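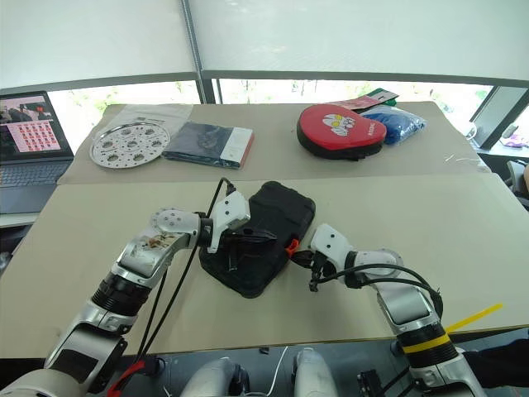 Ticket: right arm misses the latch on the case-opening task
Project: Medarar student robotics club, two-arm bench
Status: open (was marked fixed twice, reopened twice)
Priority: medium, says the club. High, say I.

Reported problem
Left gripper holds the black case, right gripper goes for the orange-red latch and pulls. On a good day it opens. In the last batch it opened 11 times out of 27 tries. The report blames the policy and asks for more training data. I'm not convinced.

Log

9:40 Read the training notes. Club wants to go from 1000 demos to 2000. That is a month of evenings for a problem we haven't located yet. Parked.

10:15 Checked the "bad lighting" theory from the last ticket. Blinds down, ran the same start pose, then blinds up. Missed both ways, by a similar amount. The Guerra build guide says to tape over the windows. Not doing that on this evidence.

10:50 Turned the case so it lies square to the table. Better. Turned it back to the diagonal, worse again. So angle matters, which the original report leaves out.

11:30 Swapped in the Trirkby calibration file. It was supposed to have fixed this in December. No change that I can measure. Who tested it, and on what?

13:05 Drove the right arm by hand to the latch and back to home, over and over. Home position drifts. It's small, but the latch is small too.

13:40 Took up the play in the right wrist joint and re-zeroed. Drift nearly gone over a short run. A short run proves very little, so please don't close this again.

14:20 Cable on the right arm tugs when the wrist rolls. Could be part of the drift. Needs more slack before the next test.

To do
- re-route right wrist cable, then repeat the full 27 from the diagonal pose
- log case angle with every attempt
- no new demos until that's done
- ask Galska whether the wrist play is within their spec, and get the answer in writing

Entry for the spring contest stays as "pick and place" for now. I won't put "opens latched case" on the form with the numbers we have.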